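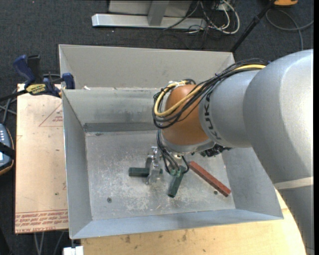
Two short green blocks, one longer reddish-brown bar, and a metal bin floor with plenty of scuffs.

Metal bins: what's worth doing and what isn't

Every shop supply catalog wants to sell you a system for your bins. Liners, dividers, label rails, a special spray. I have tried a fair amount of it over the years and most of it ended up in a bin itself.

Leave the scratches alone. A scuffed floor in a steel bin is only a scuffed floor. People will tell you to polish it out or coat it, and the coating starts flaking the first time you drop a bar on it. If you see orange rust, rub that spot with 180 grit, wipe it, and put on a thin film of oil. I once went over a whole bin with 800 on Herman Goh's advice. It looked lovely for one afternoon.

Rubber liners are mixed. They cut the noise, I'll give them that. They also trap grit and damp underneath, and nobody I know lifts them out to check. I'd use one only for parts with a finished face you care about.

Go easy on dividers. They sound sensible until you own a long piece. Short blocks and long bars can share an open bin perfectly well if you don't pile them up, and a long one will usually lie corner to corner when it won't go in straight. Measure the diagonal before you buy a bigger bin.

Color does help – a bit. I was doubtful about painting stock by size, and I still think the seven-color chart Sandra Kettle has on her wall is silly. Two colors is plenty. Pick two that look different in bad light. Dark green and dark blue do not.

Don't fill it past the point where you can see the floor. A fancy label won't tell you what's at the bottom of a heap. When I can't see metal I take things out, and I have never yet regretted it.

Sloping sides are better than straight ones for getting your fingers under a flat bar. They also eat floor space, so the size printed on the box may be the size at the top. Ask.

Tie up anything that dangles. Cords and hoses over a work area will catch on a corner sooner or later. Plain cable ties do the job, with some slack left wherever things bend. I paid extra for a set of Clidimix wraps and couldn't tell you what the money went on. Cut the tails flush or they'll scratch you.

Cleaning: empty the bin, brush it out, wipe with a dry rag. Mine gets done in July and whenever I lose something small.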